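Forums > Home Repair > Cabinets and Hardware > Door sags after hinge adjustment

28 January 2019

hinge_side_left
Two-door base cabinet, Stavholm, bought in September. Particleboard carcass, white, overlay doors on cup hinges. The right door has dropped at the handle side and the gap between the doors is wider at the top than at the bottom. I turned the front screw on the top hinge until it stopped. The gap closed for a week and then opened again. The hinge plate moves slightly if I lift the door by hand. The screws in the plate turn but never get tight. Is there a way to fix this without replacing the side panel? I have a drill and basic hand tools.

Shares 4

plumbline262
Your hinge adjustment is fine. The plate screws have stripped out of the particleboard, and no amount of turning the side screw will hold once the plate can move.

Take the door off first. If your hinges have a clip at the back, press it and the arm comes free of the plate. If they are the slide-on type, loosen the rear screw and pull the arm forward. Then remove the plate and look at the holes. If the board around them is still flat and hard, you can reuse the location. If it is swollen or crumbling, fill it and move the plate up or down by at least 34 mm so the screws go into sound board. Moving the plate means moving the cup on the door as well, so try the first repair before you commit to that.

For the repair, drill each hole out to take a hardwood dowel, dry fit it, then glue it in with ordinary wood glue. Stop the drill well short of the outer face of the panel. Put tape on the bit as a depth mark. Leave the glue overnight, trim the dowel flush with a chisel, and drill a pilot hole in the center. Drive the screws by hand. A power driver at full torque is probably how they stripped in the first place.

Comments 2

koutsoukos_fan
Just use longer screws. Worked on mine.

Comments 0

dry_fit
Longer screws will come through the side panel on most cabinets of this type. Measure the panel before trying it.

The dowel method above is correct. Two additions. Doleck sells a steel repair plate that spreads the load over a wider area, and it suits a door that carries a rack or gets pulled on. You still need sound board under the outer screws. Also check the bottom hinge while the door is off, as it has been carrying the extra load.

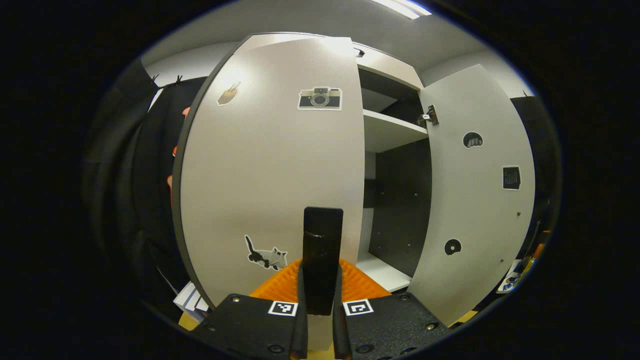
When you rehang, set the depth screws on both hinges to the middle of their travel. Hang the door from the top hinge first, then the bottom. Adjust height at the plates, then side to side, then depth, in that order. Work on one door at a time and leave the good one alone until the other is square to the carcass. If the gap is still uneven, check the cabinet with a level. Mine is a Rombridge on an old floor, and shimming one front corner fixed what I had taken for a hinge fault.

Comments 1
Shares 0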